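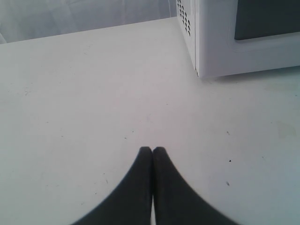 The house rules at Orlow

By Kofi Appiah

The first thing you are given at Orlow, before the tea and well before anyone lets you near an arm, is a sheet of paper with 2 columns on it. The left column says what the arm may do by itself, and the right what it may do only with a person standing beside the stop button. I was there for most of a wet week in October 2021, and I must have read that sheet more often than I have read some novels.

Orlow teaches arms to manage in kitchens, the sort of kitchen you and I have, with a microwave on the worktop and never quite enough space beside it. The rules came over from Wanelholm, a packing firm where several of the team used to work, and they have been trimmed and argued over ever since (there is a long pencilled note about kettles that I was asked not to quote, so I shan't). The sheet now points to a handbook of 167 entries, and new starters are expected to have read the lot by their second Friday.

Most of it is homely stuff. Fingers closed before the arm travels. Clear the worktop before a run, and put things back where the plan says they live. Doors are opened slowly, and always with the hinge side known beforehand. A marked table may stay in use, but the marks get written down, so that a new one can be told from an old one.

"People expect the rules to be about danger, and a few are," says Brekard, who looks after the handbook. "The rest are manners, really, the same as you'd teach anybody coming into your kitchen."

Ackah, across the corridor, would like it a good deal shorter – she has been through 700 run reports with a highlighter, and she thinks several entries have never once been needed. The two of them will sit down over it in January, with biscuits, and I have been invited back to listen.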